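Dauda Road Community Hall -- Annual Safety Inspection, with Comments
Zorkness Property Services
Inspection date: October 31, 2023
Job no. 2771

Items are marked OK, ATTENTION or FAIL. Comments follow where the inspector had something to add. Items carried over from the January visit are noted.

1. Exits and paths of travel

Front double doors open fully from inside without a key: OK
Rear door to car park: ATTENTION
Exit signs lit: OK
Corridors clear to full width: ATTENTION

Comment: The rear door sticks at the bottom and needs a shoulder to open it. Plane the edge or rehang the door before the next booking of the main hall. Stacked chairs in the side corridor were moved while we were on site, but this was also written up in January. They should go back to the store under the stage -- there is room for them.

2. Fire equipment

Extinguishers in place and on brackets: OK
Service tags current: FAIL
Fire blanket in kitchen: OK
Smoke alarms sound on test: OK

Comment: The tags on 2 extinguishers, kitchen and foyer, are out of date. Cilen has the service contract and should be called this week. The blanket is still in its pouch, with the tabs hanging free.

3. Electrical

Switchboard labelled and door closes: OK
Safety switches trip on test button: OK
Leads and power boards tagged: ATTENTION
Light fittings secure: OK

Comment: The urn lead has no tag at all. Take it out of use until it is tested. The power board behind the piano has another power board plugged into it. Remove one. If more outlets are wanted at that end of the hall, get a price for a double point on the north wall.

4. Work surfaces and benches

Surfaces stable and free of sharp edges: OK
Cables kept back from walkways: OK

Comment: Nothing to report.

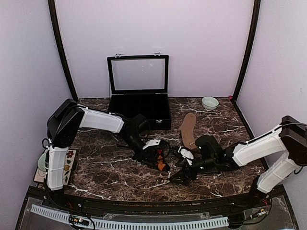 5. Kitchen

Hot water warning sign above sink: OK
Fridge at or below 5 degrees: OK
Floor non-slip and undamaged: ATTENTION
Rangehood filters clean: FAIL

Comment: Vinyl is lifting beside the oven over a length of 42 cm. Tape is not a repair. Filters are heavy with grease and were listed in January as well. Please clean or replace them and write the date on the sheet inside the pantry door.

6. Outside areas

Ramp handrail firm: OK
Gutters clear: ATTENTION
Car park lighting: OK

Comment: Leaves in the gutter on the Jernum Street side, up to 11 cm deep at the downpipe. Clear before summer.

Return the signed copy to Zorkness once the FAIL items are done. ATTENTION items will be looked at again in January.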